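Cardboard on Desks: A Gallery

Every few months somebody tells me that cardboard will fix my desk. Cut some dividers, slot them into a tray, give every cable and clip its own address, and the mess goes away. I have my doubts. The Okico catalog lists 201 desk organizers, and I've yet to meet one that made a person tidier than they were the day before they bought it.

Still, I asked readers to send in pictures of working tables with cardboard on them. I asked for tables as they are on a normal afternoon, with no fresh flowers and nothing lined up for company. Two rules: somebody has to be using the table, and the cardboard has to be plain brown. My own tray, a Wescombe with 31 slots, was disqualified for being gray. It holds rubber bands and one dead battery.

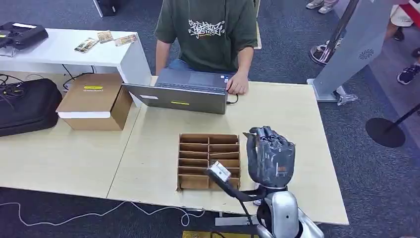 Ten compartments, and all of them look empty. The laptop is getting the attention.

I like the tray, I should say. Two columns of five, thin dividers, nothing fancy. But what goes in it? Pens are too long for most trays I've tried with this layout, and chargers spring back out. Meanwhile the black cable runs across the table as cables do, and there are more in a tangle by the padded bag on the floor. No divider is going to help with those.

The box with the white lid, over on the left, strikes me as the better idea. A lid hides things. A yellow label makes it look as if you know what they are. Whether you do is your own business.

For the record, a Tanabe drawer set costs 40 dollars at my local store and has the same problem with chargers. I'm keeping the gallery open through February. Send me a full tray and I'll post it, but I want to see the floor too.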